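Reading time: 5 min

Folding cloths on a desk: measurements, methods, and a change of mind

2020-03-05

I have folded kitchen and cleaning cloths the same way since I left home: corner to corner, corner to corner again, then into the drawer. The method has one fault. A square folded corner to corner twice gives a triangle, and triangles do not stack. The drawer in our kitchen is shallow, and by the end of a week the top layer catches on the underside of the counter. I spent part of the winter fixing this.

The cloths first. We own three kinds. The everyday ones are beige cotton from Ruscombe, bought as a bundle, with a plain hem and no loop. The glass cloths are linen and thinner. The floor cloths are old bath towels cut down and overlocked by my sister-in-law, and they follow no standard at all. Everything below concerns the beige cotton. It is the most numerous kind and the worst behaved, since it has enough body to spring open and too little to hold a crease.

The drawer has an inside height of 90 mm. The old triangles, pressed down by hand and released, rose past that in under an hour. Ironing helps for a day. I do not iron cleaning cloths and do not intend to start.

Method one was the half, half, third fold recommended on the Ruscombe packaging. Lay the cloth flat, bring the far edge to the near edge, bring left to right, then fold the result in thirds toward the closed side. This gives a neat block with one clean face. It also puts every hem on the same side, and the hems on these cloths are thick. After five cloths the stack leans, and the drawer will not shut unless alternate cloths are turned around. I did that for a week and then forgot to.

Method two was rolling. Rolls store well on end and badly on their side. They also come apart when the drawer is opened quickly, as it always is when something has been spilled. I gave rolling two weeks, mainly because Nafula Lukumay, who commented on the September post about shelf liners, had asked me to try it properly before rejecting it. I have now tried it properly. It suits the linen. The cotton relaxes.

Method three is the one I have kept. It starts with a lengthwise fold that stops short: the far edge comes down to a point a little before the near edge, leaving a single layer of hem exposed. The two short ends are then brought in to meet at the middle, and the block is closed like a book. The exposed hem goes inside at the last step. The thick parts are distributed over both faces, and the stack stands level.

The difficult part is the start. A cloth out of the basket is never flat. It arrives as a lump with two or three folds already in it, and those folds have to be taken out before any new ones can go in.

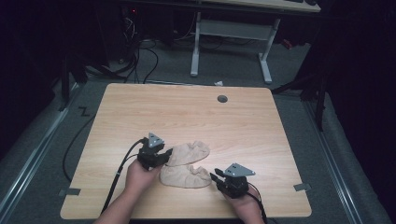

Finding an edge is most of the work. I look for the hem, since it is the only part that looks the same from both sides, and follow it until I reach a corner. With one corner held, the neighboring corner can be reached by sliding along the hem. Pulling from the middle of the lump is faster to begin with and slower overall. It produces a second lump.

The surface matters more than I expected. I tried the kitchen counter, the bed, and a desk.

The counter is stone and a good height, but the cloth skates on it. Each pull moves the whole thing toward me, and I end up pinning it with a forearm.

The bed has the opposite problem. The cotton grips the blanket, so the underside stays where it is while the top layer moves. Creases get folded in. It is also too low, and my back objected before the basket was empty.

The desk was the best of the three. It is a Helmy, bought secondhand, with a matte top that offers a small amount of drag. The cloth can be smoothed with the side of the hand without traveling. I work close to the front edge so that my elbows stay down. The one change I made was to fold with the hem parallel to the front of the desk, using the edge as a straight reference. Before that, my blocks were coming out as slight parallelograms, and the error accumulated up the stack.

Other notes, in no particular order.

Cloths should be completely dry. Cotton that is slightly damp folds beautifully and then smells.

Fabric softener makes the cotton limp and less absorbent. I stopped using it on this load and would not go back. We switched to the Lutis powder at the same time, so I can't separate the two effects.

Shake once, hard, before putting the cloth down. Shaking a second time made no difference that I could detect.

Old cloths fold flatter than new ones. The new bundle needed several washes before the middle crease would stay put.

Do not mix sizes in one stack. Ours are nominally identical, but one has shrunk, and it now lives with the floor cloths.

I also bought a drawer divider, the adjustable Dutulley with the sprung ends. It holds, but the springs push the drawer sides outward enough to make the runner rub. I have shortened the divider with a saw and glued felt to both ends. The glue has not fully set, and the drawer smells of it, so the cloths are in a shoebox on top of the fridge until the weekend.

The linen is still rolled. I may try method three on it once the drawer is back in use, although the linen creases so sharply that the short first fold might leave a permanent line.

Get new posts by email. Enter your address to subscribe. You can unsubscribe at any time.

This site uses cookies to remember your preferences and measure traffic. Accept | Manage settings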